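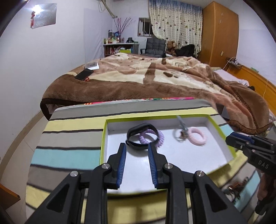

Small accessories, sorting and box trial

Carrying on from the drawer work. The task today was the small stuff that ends up on every flat surface in the bedroom: hair ties, elastics, clips, wristbands. Want one shallow box that holds the everyday ones and a rule for what stays out of it.

Box is the lid of the Fitberg gift carton, white inside, lime green on the outside. Low sides, so everything can be seen without digging. The corners have gone out of true. I could tape them from underneath but will leave it until we decide whether the lid stays. Koubek trays are the fallback if it doesn't, though at 27 mm deep they may be too tall for the drawer under the mirror.

Worked on the table at the foot of the bed with the striped cloth on it. The cloth is better than the bare top for this. Thin elastics show up well on the pale bands and get lost on the narrow dark lines, so lay them on yellow or gray if there's a choice.

Notes on the items:

Spiral hair ties. Pale pink and a purple one. They keep their shape, take up more room than they weigh, and hook into each other's coils if they are put away touching. Laying them flat works. Stacking does not - the top one slides off as soon as the box is moved.

Gray elastic with the ribbon bow. Thin, with a small charm at the knot. The bow sticks out well past the elastic and catches on whatever is next to it. Should have its own spot along the side.

Fitness band. Black, closed into a loop it will stand up by itself, which looks tidy and uses very little floor space. Undecided whether it belongs with hair things at all. It gets put on and taken off at the same time of day as the ties, so there is an argument for it. Against: it needs to go to the charger, and once it is in a box it gets forgotten there. For now, in the box while sorting, charger shelf afterward.

Claw clip. Brown and see-through, dark teeth. Leaving it out of the box. The teeth grab the elastics and the whole lot lifts out together. Clips will get a separate cup.

Order that seemed to work on paper: ties first, then the elastic, band last. Want to run it the other way too before writing it up on the Walia sheet. 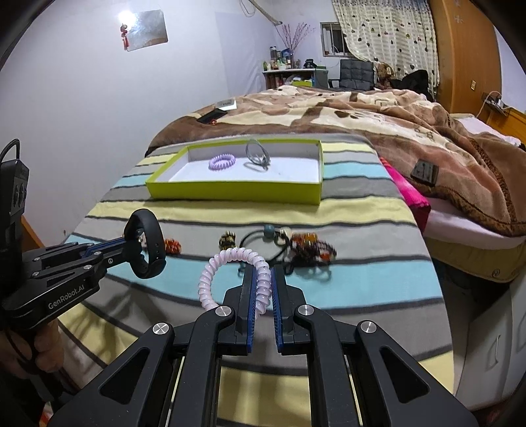 Grenell, November, 3 p.m.

Second go with the same lid and the same cloth. Laid the accessories in a loose row in front of the box and handled them one at a time. Much easier than picking from a heap. The row should be part of the method from now on.

Pick up the spiral ties by one side of the ring, not across the middle. Held across the middle they squash to an oval and spring when released. By one side the ring stays open and there is some control over where it comes down.

Lavender tie goes flat on the left, gray elastic to the right of it. Leave a gap. The elastic tends to stand partly up on its knot and I don't think it's worth fighting with.

White bottom shows every speck. Wipe the lid before each round, dry cloth is enough.

The striped cloth hangs down over the side of the table and drags if someone brushes past. Fold the loose side under or clip it. Also move the plush blanket back up the bed a bit - one dropped elastic in those brown folds and that's the afternoon gone.

To do:
Measure the drawer under the mirror again, I have 37 cm written down and it looks less.
Find a cup for the clips.
Try the lid with a paper divider, 3 sections, before buying anything from Koubek.
Ask whether the bow elastic is still worn. If it isn't, it can go in the keepsake tin and the box gets simpler.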